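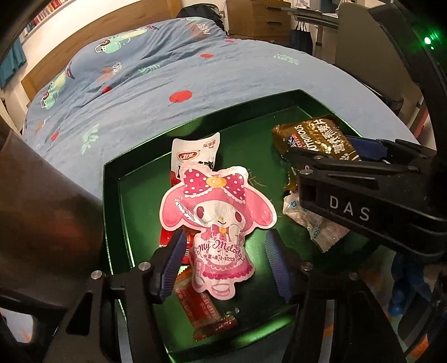
The Snack Tray Moves Into the Bedroom

Regular readers will remember the October item in which I announced, with some ceremony, that there would be no more eating in bed in this household. I stand by most of that item. The part about the crumbs was sound. The part about willpower has aged less well, and I now keep a tray.

The tray is dark green with a raised edge, and the edge is what sold me. I had tried a plate (slides), a mixing bowl (you end up rummaging around in it like a raccoon) and the lid of a shoebox, which I won't discuss. A shallow tray lets you see what you have. It also sits on a duvet without tipping, provided nobody in the bed has any plans to roll over.

What goes on it is whatever came in the swap parcel. For those who joined after the winter, the Gristcombe Snack Swap has been running among subscribers for over 12 months. You send a parcel of things you like, you get a parcel of things a stranger likes, and everyone pretends to be adventurous. There are 61 of us on the list at the moment. The limit is 600 grams of snacks a parcel, which sounds mean until you remember that a bag of chips weighs nothing and takes up an entire shelf.

My latest haul leaned heavily on packaging with Chinese lettering, which I can't read, so a lot of it has been an exercise in trust. One shiny gold-brown bag says NUTRITIOUS in capital letters, in English, apparently for my benefit. I have never felt so personally addressed by a snack. Any food that has to put that in capitals has my sympathy, and I've decided to count it as a vegetable until somebody writes in to correct me.

There was a candy bar in a red wrapper, too, and a white and red bag that I am saving for a day when I've done something to deserve it. Given how the spring has gone, it may be there a while.

And then there is My Melody. She comes as a whole pink package cut to her own outline, with ears, a bow with polka dots and a little flower on top, and she has caused more trouble than everything else in the parcel put together. I'm a grown adult with a mortgage. I had to stand in my own bedroom and think seriously about whether I could tear open her head.

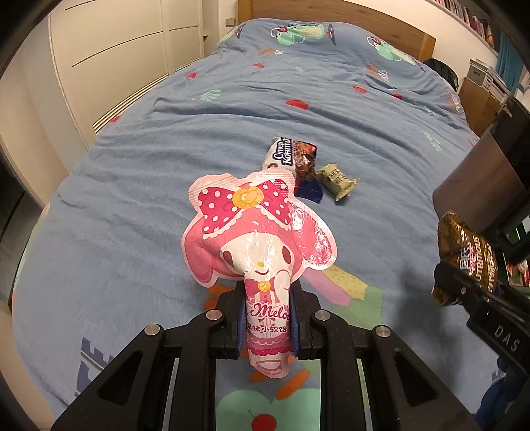
My Melody, still unopened, with the good duvet behind her.

Yes, that's the cartoon duvet cover. It's light blue, it is soft, and I've reached the age where I no longer buy bedding to impress guests. Two people have already asked where it came from, and I have no idea, so please stop there.

Some practical notes on the tray method, for anyone tempted.

Stand the tall packages up at the back. They look like a shop display, and you'll feel a bit guilty about knocking one over, which slows down the eating. Bars can lie flat in front.

Open one thing at a time. I broke this rule in the first week and spent an evening going back and forth between sweet and salty until I couldn't taste either. Venon, the sour lozenges from two parcels ago, will ruin anything eaten after them for a good half hour, so they go last or they go in the car.

Nothing with powdered sugar gets on the bed. Bustamante wafers are lovely and I will hear no criticism of them, but they belong in the kitchen over the sink. The same goes for Kurko, which is technically a cracker and behaves like plaster.

Shake out the duvet anyway. Whatever you think you kept on the tray, you didn't.

Swap business: the next round closes on May 1, 2021. If you're in, reply to this newsletter with your address and anything you can't eat, and please be specific. "Nothing weird" is no use to the person packing. We still have 4 members waiting for a parcel from the last round, and the senders know who they are. I'd like those in the mail before anybody signs up again.

Also, if you sent me the box with My Melody in it, thank you, and could you tell me what flavor she is? Somebody told me it might be a kind of soft candy. I'd like to know before I go in, and I'd like to know whether there's a polite end to start from.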